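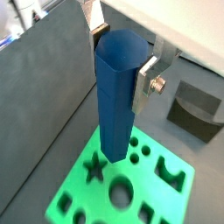
A blue prism above a green shape-sorter board. Which hole would you try first?

Shapes and the Holes They Fit
A reading page for young learners from the Navaratnam Learning Center

A shape sorter is a toy with holes in it. Each hole has its own outline, and each block is made to pass through one of them. Many children meet a shape sorter before they can talk. Older children can use the same toy to learn some real geometry, the part of mathematics that deals with shapes.

What is a prism?

A prism is a solid shape with two ends that match. The ends are the same shape and the same size, and they face the same way. Flat sides join one end to the other. If you could slice a prism straight across, as you slice a loaf of bread, every slice would have the same outline.

A prism is named for the shape of its ends. A prism with triangles at its ends is a triangular prism. A cereal box is a rectangular prism. When the ends have eight sides, we call the solid an octagonal prism. The word "octagon" comes from Greek words meaning "eight" and "angle."

The blue block in our picture has flat faces that meet at straight, sharp edges. Its outline has many sides and is close to an octagon. It is also hollow, and you can look in at the top and see the darker walls inside. A hollow block and a solid block with the same outline will fit the same hole.

Why the hole matters

The green board has holes of different kinds. One is a star. There is also a group of small round holes. To choose the right hole for a block, look at the end of the block and not at its side. From the side, a tall prism can look like a plain rectangle. The end shows its true outline.

Three things must be right before a block will go in:

The shape. The outline of the block must match the outline of the hole.
The size. The hole must be a tiny bit larger than the block. If the two were exactly the same size, the block would stick.
The turn. The corners of the block must line up with the corners of the hole.

Turning a block

Some blocks are easier to turn into place than others. A round block needs no turning at all. A square block fits four ways, so you never have to turn it very far. A regular octagon, with eight equal sides and eight equal corners, fits eight ways. Mathematicians call this rotational symmetry. A shape has it if it looks the same again before you have turned it all the way around.

Try it yourself

You will need thick paper, a pencil, scissors and an adult to help with the cutting.

1. Draw a square on the paper and cut it out carefully. Keep both the square and the sheet with the hole.
2. Mark one corner of the square with a dot.
3. Fit the square back into its hole. Turn it until it fits again, and write down where the dot is now.
4. Keep going until the dot returns to its starting place.
5. Do the same with a triangle whose sides are all equal, and then with a star.

Words to know

Edge - the line where two faces meet.
Face - a flat side of a solid shape.
Octagon - a flat shape with eight straight sides.
Prism - a solid with two matching ends and flat sides between them.

Page last reviewed 16/09/2023. Teachers may copy this page for classroom use.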